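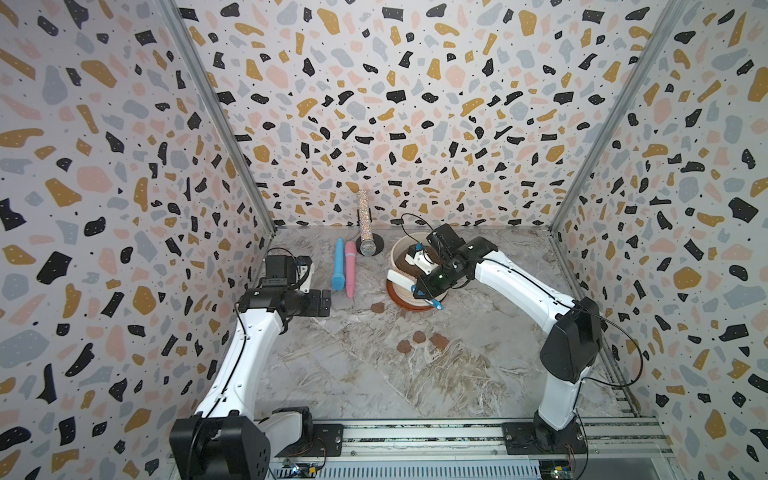
I've spent most of the past few weeks teaching a pair of robot arms to put things in a basket, and teaching is a generous word for it. What I do is sit at the next bench with two smaller arms, move those about by hand, and the white ones copy me. The software, Hadgu, writes down every joint angle and every camera picture while I do it. Later a model is trained on the recordings and tries to do the same job without me. The basket is a round woven one with a terracotta-coloured rim, and that rim has given me more trouble than anything else on the table. If the gripper comes in low with something held between the jaws, it catches the edge and the whole basket moves, so now I lift higher than feels natural and tip the gripper down over the rim at the last moment.

I started this in December with one arm and no plan. The second arm came in the spring, after I'd talked myself into it by selling a bicycle and a lathe I hadn't switched on in years. Both are the same model from Keruveck, bolted to a length of slotted aluminium. The bolts matter. For the first month I had the single arm held down with two clamps, and it crept. You don't notice it creeping. You notice that recordings from the start of the evening and recordings from the end of it don't agree about where the table is.

Several people have asked what a session is like, so I'll go through it in order.

I switch on the arms and leave them for 10 minutes before recording. Then I run the calibration, where each joint goes to a known position and I check that the leader arm (the one in my hand) and the follower (the one doing the work) agree. If the wrist is out by even a small amount I redo it. I used to let that go and correct for it by eye, because your hand adjusts very quickly and you stop being aware of it. The model doesn't get the benefit of that. It learns the correction as if it were part of the job.

Then I lay the things out. I have a box of bits for this, mostly from the toy shelf in a charity shop in Cunton. There are toy microphones in blue and pink, a glittery silver one on a stand, and small brown round pieces that do for biscuits. I wanted shapes that ask for different grips. The biscuits are low and flat against the floor, so the jaws have to come down close to the surface without pressing on it. The microphones have a fat end and a thin end, and where you take hold decides how they hang.

The layout changes every time. Early on I made the mistake of putting things back in more or less the same place because it was quicker, and I got a model that would reach confidently for a spot on the floor whether or not there was anything there. Now I move everything between recordings, including the basket.

Then I record. A single recording of one object going into the basket takes less than half a minute when it goes well. I press the pedal, do it, press the pedal again, and either keep it or throw it away. The pedal is a Famex one meant for a sewing machine, rewired. It is the best thing I've bought for this. Before that I was letting go of the leader arm to hit a key, and every recording ended with a little sag that I then had to trim off.

What to keep is the part I've changed my mind about most. At first I only kept clean ones. If I missed the grip and had to try again, I deleted it. The trained model was quite good until it missed, and then it had no idea what to do, because it had never seen me miss. It would carry on to the basket with empty jaws, open them carefully over the rim, and go home. I watched it do that for a whole evening. So now I keep the ones where I fumble and recover, as long as the recovery is sensible. I still throw away the ones where I've knocked something over and chased it across the floor.

The current set has 2838 recordings in it. After going through them with a stricter eye I'm training on 2108. The rest were mostly from before I sorted out the bolts, plus one bad run where a wrist camera had worked loose and was looking slightly to one side. That was my own fault, as I'd had the bracket off to reroute a cable and not done it up properly.

Cables, while I'm on the subject. Each follower has a camera at the wrist and so has a cable that must go all the way up the arm and still let the wrist turn. Too short and it pulls at the end of the movement, which you can feel as nothing at all through the leader, since mine has no force feedback. Too long and it hangs in front of the lens. I leave a loop at the wrist and fix the rest along the links. I've redone it more times than I'd like and will probably do it again.

The lack of feedback is the thing that takes longest to get used to. You close your hand and the jaws close somewhere else, and you have only your eyes to tell you whether they've got hold of anything. I squeeze too hard. Everyone who has had a go squeezes too hard. With a hard toy this does no harm, but the motors get warm, and on long evenings the gripper starts to feel slow. I now stop after every 92 recordings and let things cool down, a number that comes from how many fit on the page of my notebook and has no science behind it.

Two arms are more than twice the work of one. I had expected to be able to do something useful with both hands from the start, and for a while all I did was get the arms in each other's way. When the right one is over the basket, the left needs to be somewhere, and "somewhere" has to be a decision or it will be different every time. I've settled on holding it off the floor a little to the left of the middle, jaws open, so it's ready for the next thing without being in the way. It's tiring on the shoulder, holding a leader arm still in mid-air, and I've since hung it from a piece of elastic off the shelf above.

The walls were a late addition. I had the arms on an open bench with the room behind them, and the model was paying attention to the room. It worked in the evening with the lamp on and fell apart in daylight. I put panels up round the back and sides, and chose a speckled terrazzo pattern for them, with a marbled sheet for the floor. I had been told to use plain white, and I may yet make a plain set to compare. My thinking was that if it can find a brown biscuit on a busy floor it will manage on a dull one. I haven't tested that, so don't take it as advice.

As for results, the model trained last week gets single objects into the basket up to 10 times in a row before something goes wrong. What goes wrong is nearly always the rim. It has picked up my habit of lifting high, but it lowers a touch too early, and I think that's from the older recordings, where I hadn't yet learned to wait. I could go through and pull those out. I could also just record more with the basket nearer to the base, where the arm is less stretched and I'm steadier. I'll try the second one first as it's less boring.

A few smaller things I've written down and may as well put here:

Wear the same sleeves. One of my cameras could see my arm at the edge of the table, and I had a set in which a blue cuff turned up whenever I was about to reach left. I moved the chair instead in the end.

Say out loud what you're about to pick up. It stops you changing your mind halfway, and a recording where you drift towards one thing and then go for another is no good to anyone.

Back up before you tidy. I lost an afternoon's work by renaming a folder while Hadgu was still writing to it.

Don't record when you're cross with it. You can see it in the movements when you play them back — everything is quicker and the stops are sharper.

Next on the list is getting one arm to steady the basket while the other fills it. I had a first try at it the night before last and managed to tip the lot out twice. I'll write that up when I've got something that works, and I'll put the calibration notes up separately, as a couple of you asked for those after the last post.

Posted 10/07/2021 in Workshop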